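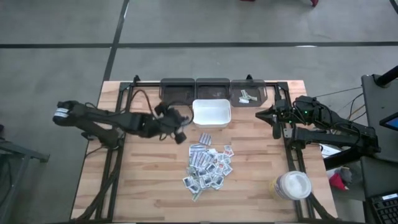 Figure 2. Small packets on a wooden worktable. Photo: Rorkura.

4.2 What people keep, and where they keep it

I went into this part of the study thinking I'd be writing about bandages. Everybody has bandages! What I ended up with was page after page of notes on the little stuff, the single-use packets (Figure 2 shows small packets) that slide to the bottom of a first aid box and stay there for years. My interview guide had one question about them. By the second week in Pornenitz I had moved that question to the front, since people kept coming back to it on their own anyway.

Quick reminder of the setup from Section 3. I visited 90 small workplaces, split between Sindville and Pornenitz, and asked whoever was on shift to show me the first aid kit and talk me through it. That gave me 327 separate comments about supplies once I had cleaned up the transcripts and thrown out the ones where we'd wandered off onto parking. I coded them by hand, twice, with a month in between, and where my two passes disagreed I kept the second one.

The biggest group of comments was about finding things. A baker in Sindville told me she knew the kit was fully stocked and still used a paper towel and tape when she cut her thumb, because digging around with one good hand was too slow. I heard some version of her story at almost 17 other places, mostly kitchens and repair shops. The offices were different. There the kit was neat, often still sealed, and the person showing it to me was sometimes seeing the inside for the first time too (we had a nice time reading the labels together).
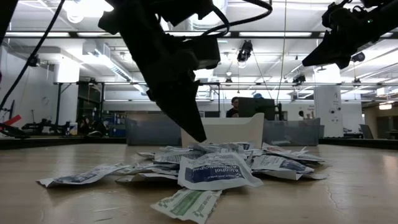
The second group was about sorting, and I have to admit I got a bit carried away with it. Some people sort by use, so everything for a cut goes in one pocket and everything for a burn goes in another. Some sort by size. One hardware store had moved the whole kit into a fishing tackle box, and the owner was so proud of it that I stayed for coffee. Eight workplaces didn't sort at all, and I'd expected those to be where people complained the most, but they had hardly any complaints. My best guess is that they were tiny shops with tiny kits, so you could tip the whole thing out on a counter and grab what you wanted. I can't prove that with the data I have. I didn't measure the kits, which I regret.

Dates were the third group, and a much grumpier one. The print is small, people said, and it's in a different spot on every wrapper. Several workplaces check everything in July when business is slow, and a few go by the color of the box, meaning if it looks old they buy a new one. The Ocampo checklist, which I described in Section 2, asks for a written date for each item. I saw it taped inside plenty of lids and filled in on very few of them. When I asked why, the usual answer was that there's no room on the sheet for more than a couple of lines, and I checked, and they're right. I come back to the sheet in Section 5, where I try out a longer version with bigger boxes.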